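Tea towels, and the drawer they live in

I threw out eleven years' worth of tea towels last winter. I hadn't planned to. I was looking for the good scissors, which are always in the wrong drawer, and the drawer would not open because a linen souvenir towel had got itself wedged down the back. By the time I had worked it free with a fish slice the whole lot was on the kitchen floor and I could see what I'd been keeping.

There were 24 of them. Most were thin in the middle, a few had scorch marks, and one had been used for something to do with bicycle chains and then washed and put back as though that settled it. We are a household of three and we dry up once a day, twice on Sundays.

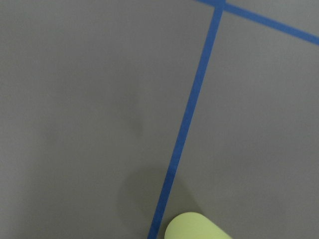
So I kept the best six and cut the rest into squares for cleaning. That was the easy part. The harder part was working out what I wanted from a kitchen cloth, having never given it any thought beyond picking up whatever was nearest the till.

Linen is best for glasses. My mother said so and she was right, though it needs a good few washes before it stops pushing the water about. Cotton is fine for plates and pans. The waffle sort soaks up the most but catches on forks, and after a month ours had a row of loops hanging off it. Terry is too thick for the inside of a mug.

I bought two linen ones from Naltik, a small shop I'd used before for napkins. They arrived stiff as card and I was not pleased with them until nearly December, by which time they had softened and I wouldn't have swapped them for anything. They have hanging loops in the corner, sewn in properly, and I now look for that first. 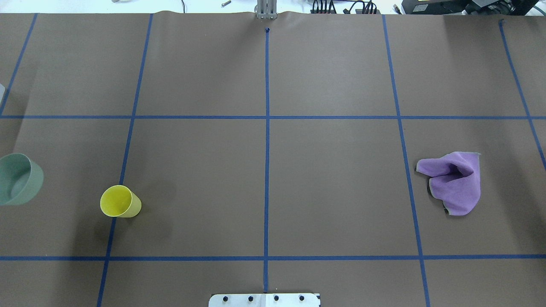
Brown paper and blue tape, laid out in a grid

Then there is microfibre. I held out against it for years because I dislike how it drags on dry hands. But for the hob, the taps and the fridge door it does the job with plain water, and I've stopped buying two of the sprays I used to buy. Ours came from Piltine in a mixed pack. I keep them well away from the tea towels, in an old bread tin under the sink, and they go in the wash on their own with no softener. Softener ruins them. It isn't much good for tea towels either, come to that.

Folding was the next thing. I used to fold in half and half again and pile them up, so the top two got used and the bottom ones never saw daylight. Now I fold each one in thirds lengthways, then in thirds again, and stand them in a row in the drawer. The clean ones go in at the back and I take from the front — a dull system, but they all get their turn.

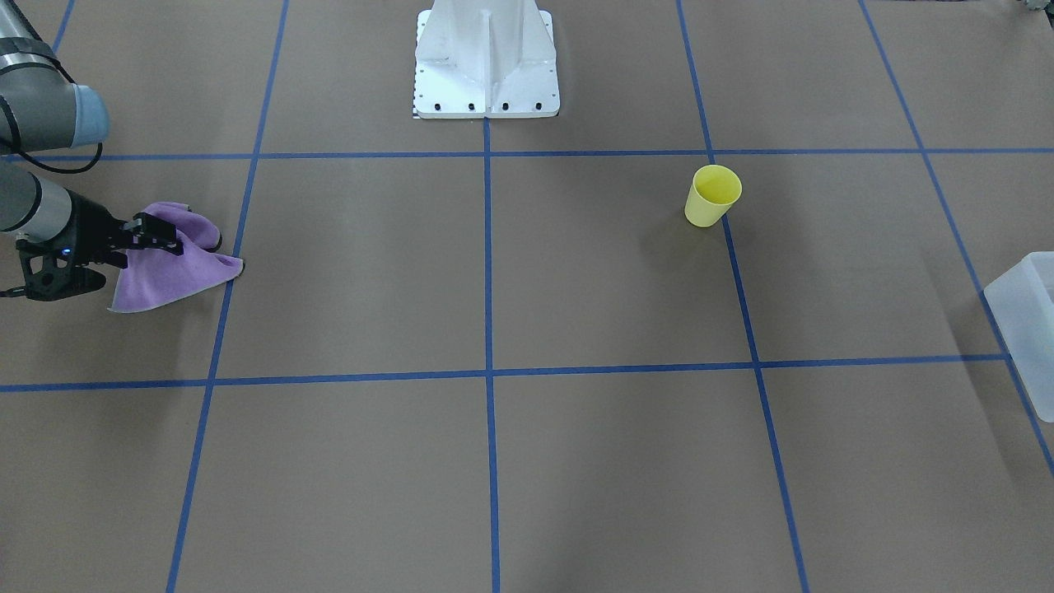

Purple cloth, held up by one corner

My husband doesn't fold in thirds. He rolls them, and puts them in wherever there is a gap. I have decided to leave this alone.

For hanging I put up a rail from Stevens on the side of the end cupboard. It takes up to four towels if you don't mind them overlapping, though they dry better with two. The screws that came with it were too short for our doors and I had to find others in the shed. 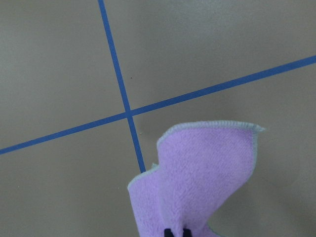

At home, Wednesday, September 5, 2018

An update, as the rail has now been up for some months. It has held. One end needed tightening in the summer and I have put a dab of glue behind it. The linen towels are still the ones everybody reaches for, and one has a small tea stain that I soaked overnight and could not shift. The waffle one has gone into the rag bag.

I have also been given three more tea towels, one of them with a map of Dretunus on it, so we are creeping back up. I have put them in the drawer with the others for now. The scissors are in there too.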